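Histdale Fabric Words

word list + notes, last touched Thursday, May 8, 2025

What this is
A list of words people use for cloth. How it looks, how it feels, what shops call it. 1309 terms, 2364 notes hanging off them. Started as a spreadsheet for the Destanon shop catalog, got out of hand.

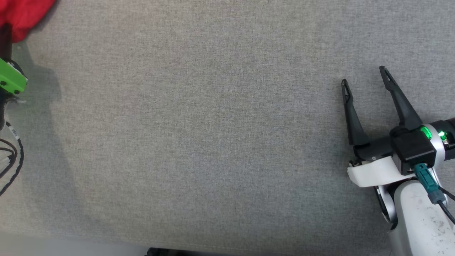

Terms are lower case, one per row, singular. Color words only go in when they change what the cloth gets called. Speckled is its own entry and so is flecked, dont merge them. A light gray cloth with a fine weave and a faint speckle, like the one in the photo, gets three rows: gray, felt-like, speckled. Felt-like is not felt. Felt is for real felt only, and you can't tell that from a picture.

Files
terms.csv - the words
notes.csv - notes, keyed on term id
dropped.csv - 216 terms taken out, with why
old/ - the December version, keep for diffing

Columns in terms.csv
id, term, group, source. Group is one of 4: weave, surface, color, feel. Source is Grikisholm or Yeh, or blank if it came from us.

Known problems
- Upholstery words are thin. Mostly curtain and coat stuff so far.
- "textured" is used for almost everything, needs spliting up
- some Yeh rows have trailing spaces, strip before you join
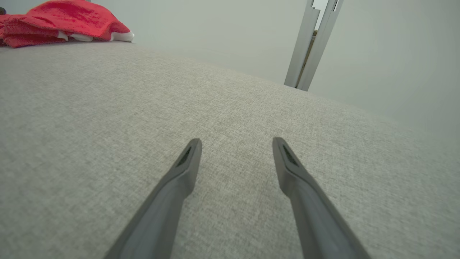

Using it
Free for any use, keep the Histdale name on it. Don't sort terms.csv by hand, ids will drift from notes.csv. Fixes welcome, one term per change please.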